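3.2 요금제 이동과 해지 시점

이 절에서는 가입자가 언제, 왜 떠나는지를 좀 풀어서 써 보려고 한다. 솔직히 나는 처음에 가격만 보면 다 설명될 줄 알았다. 망을 빌려 쓰는 사업자끼리 붙으면 결국 싼 쪽으로 몰리지 않겠나 싶었던 것이다. 그런데 Holtstead와 Fellby 두 사업자의 해지 기록을 나란히 놓고 보니 그림이 꽤 복잡했다(표 2는 부록으로 뺐다).

우선 표본 이야기부터. 설문은 두 사업자의 선불 및 무약정 가입자 1000명에게 보냈고, 해지 사유를 직접 적어 준 사람은 196명이었다. 생각보다 길게 써 준 분들이 많아서 읽는 데만 꼬박 며칠이 걸렸다. 데이터가 모자라서 옮겼다는 답이 많을 줄 알았는데, 정작 눈에 띈 건 "고객센터 연결이 안 된다", "번호 이동 절차가 중간에 멈췄다" 같은 말이었다. Subramaniam(Ajith Subramaniam, 개인 교신)도 도매 계약 쪽 자료를 보면서 비슷한 인상을 받았다고 한다. 그쪽은 소매 설문을 아예 안 썼는데도 말이다!

가격 효과가 없다는 얘기는 물론 아니다. Holtstead가 5월에 기본 요금제를 내렸을 때 Fellby의 해지율이 바로 올라갔고, 이 반응은 13주 정도 지나서야 원래 수준으로 돌아왔다. 다만 이때 옮겨 간 사람들 중 상당수가 다시 움직였다. 한 번 옮겨 본 사람은 또 옮기는 게 별로 귀찮지 않은 모양이다(나도 그랬다). 그래서 회귀식에는 과거 이동 횟수를 따로 넣었고, 넣고 나니 가격 변수의 계수가 눈에 띄게 작아졌다.

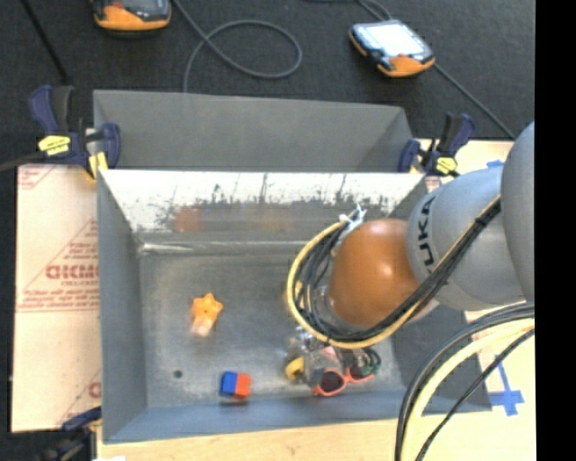

그림 4.

도매 요금 조건도 빼놓을 수 없다. 망 임대 계약에는 보통 최소 사용량 약정이 붙는데, 작은 사업자일수록 이게 부담스럽다. 가입자가 빠져도 약정 물량은 그대로 남으니까 한 명 한 명의 해지가 훨씬 아프게 다가오는 구조다. Fellby의 경우 계약서상 유예 기간이 최대 30일이었다. 이 기간 안에 가입자를 다시 채우지 못하면 단가가 올라가고, 오른 단가를 소매가에 얹으면 또 가입자가 빠진다. 나는 이 고리를 그냥 '단가 나선'이라고 부르는데, 더 좋은 이름이 있으면 알려 주시길.

Pindley 지역은 따로 봐야 했다. 이 지역은 Poojary가 매장 판매를 거의 도맡고 있어서, 온라인으로만 파는 사업자의 가입자 구성이 다른 곳과 많이 다르다. 나이대가 낮고, 결제 수단을 자주 바꾸고, 명의 변경도 잦다. 처음 분석에서는 지역 더미 하나로 퉁쳤다가 잔차가 너무 이상하게 나와서 결국 판매 경로와의 교차항까지 넣었다. 2012년 1월 27일 이전 자료는 판매 경로 코드가 지금과 달라서 이 교차항 추정에서는 뺐다. 아깝긴 하지만 억지로 맞추는 것보다는 낫다고 봤다.

한 가지 더 걸리는 점이 있다. 해지 사유를 적어 준 사람과 안 적어 준 사람이 같은 집단일까? 아마 아닐 것이다. 화가 많이 난 사람일수록 길게 쓰는 법이라, 고객 응대 관련 불만은 실제보다 크게 잡혔을 수 있다. 응답 여부를 종속변수로 놓고 따로 돌려 본 결과로는 가입 기간이 짧을수록 응답이 적었다. 가중치를 준 추정과 안 준 추정을 모두 실었는데, 부호는 같고 크기만 조금 다르다. 가중 추정에 쓴 변수 목록은 3.3절 첫머리에 적어 두었다.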